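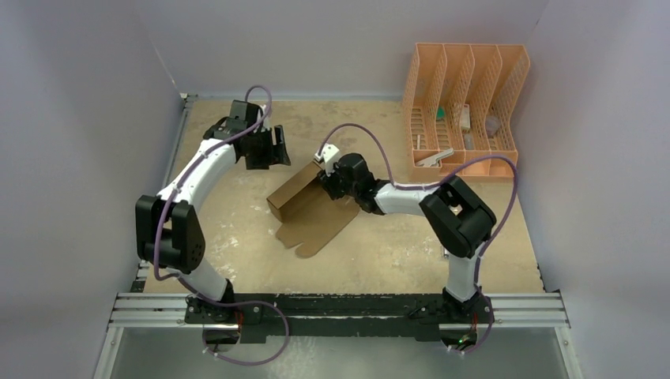 Intro to Operations – Unit 4 handout
Inventory: how much to order and when

Rev. Dec 30, 2020. Replaces the July version, which had the reorder formula wrong on page 2. If you printed that one, toss it.

Read before class. Bring a calculator, phone is fine. Chapter on forecasting is assumed, we won't redo it.

Why hold stock at all

Demand jumps around. Suppliers are late. Ordering costs money every time you do it, so you order in batches and the leftovers sit. Also price breaks, seasonal stuff, stock in transit (people forget this one – if you've paid for it and it's on a truck, it's inventory).

Terms, know these cold:

Cycle stock – what you have because you order in batches. Average is half the order size if usage is steady.
Safety stock – the cushion. Covers bad luck in demand or in delivery.
Pipeline stock – ordered and paid for, not here yet.
Lead time – from placing the order to stuff on the shelf, ready to use. Includes receiving and put-away. Students always leave off put-away.
Stockout – asked for it, didn't have it. May be a lost sale or just a late one. Different costs.

Costs

Holding cost. Money tied up, space, insurance, shrinkage, spoilage, things going out of style. Usually given as a percent of item value per year. Watch your units, if demand is weekly and holding is yearly you have to convert one of them.

Ordering cost. Per order, not per unit. Paperwork, freight minimum, somebody's time at the dock. If you make the part yourself this is setup cost, same spot in the formula.

Shortage cost. Hard to measure. Most firms guess or set a service level and work backward.

Purchase price itself only matters for the decision if there's a quantity discount. Otherwise you pay it no matter what batch size you pick.

Order quantity (EOQ)

Q = square root of (2 x D x S / H)

D = yearly demand in units
S = cost per order
H = cost to hold one unit for one year

Worked example, Clumthorpe (makes garden gates, buys hinges in). D = 400 boxes a year. S = $11 per order. H = $2 per box per year.

2 x 400 x 11 = 8,800
8,800 / 2 = 4,400
square root = 66.3, so order 66 boxes

Orders per year = 400 / 66 = 6.06, call it six. Average cycle stock 33 boxes. Yearly holding cost $66, yearly ordering cost $66.67. They should come out nearly equal. If yours don't, go back and check, you probably have a unit mixed up.

Now round to something sensible. Hinges come on pallets of 80? Order 80. Holding goes to $80, ordering goes to $55, total $135 against $132.67 before. Barely moves. The curve is flat near the bottom and this is the most useful thing in the unit. Don't fight a supplier over 66 vs 80.

Where EOQ falls apart: lumpy demand, short season, perishable goods, several items on one truck. Also when S is basically made up. We'll talk about joint orders in unit 5.

When to order (reorder point)

ROP = (daily demand x lead time in days) + safety stock

This is the one that was wrong before. Safety stock gets ADDED. Not multiplied by lead time.

Example, Posico. Sells printer labels, uses 11 rolls a day, lead time 7 days, safety stock 2 days' worth.

11 x 7 = 77
safety stock = 11 x 2 = 22
ROP = 99 rolls

Count on hand plus on order, minus anything promised. That's inventory position. Compare position to the ROP, not just whats on the shelf. If you compare the shelf only you'll order twice while the first order is still on the road. Very common mistake, and the Clembridge case is mostly about this.

Two-bin version: no math on the floor. Use from bin one, when it's empty send the card and start on bin two. Bin two holds the ROP quantity. Good for cheap small parts, bolts, tape, gloves.

Fixed interval instead

Review every so often (say every second Friday) and order up to a target level. Easier when one supplier brings lots of items. Needs more safety stock, you're covering lead time PLUS the review gap. Expect an exam problem on why.

ABC sorting

Rank items by yearly dollar usage (units x cost). Top slice = A, middle = B, long tail = C.

A – tight control, count often, forecast properly
B – normal rules, let the system run it
C – two-bin or just buy plenty

Not by unit price. A cheap item used by the thousands can be an A. And a C item can still shut the line down, so some firms add a second letter for how critical it is. Kirkegaard reading does this, skim the tables and read the last section carefully.

Accuracy

None of the above works if the count is wrong. Cycle counting beats one big yearly count: a few items each day, A items most often, find the cause of the error and fix it before moving on. Usual causes – wrong unit of measure, put away in wrong spot, scrap not recorded, recieved against the wrong PO.

To do for next time

Redo the Clumthorpe numbers with S doubled. Q does not double. Say why in one sentence.
Posico again, lead time goes from 7 to 11 days, same safety stock in rolls. New ROP?
Clembridge case, first half only. Write down every place where position and on-hand get confused.
Pick any store you know and sort ten things it sells into A, B, C. Guess the numbers, just be ready to defend them.

Hand in on paper. Show units on every line or it comes back.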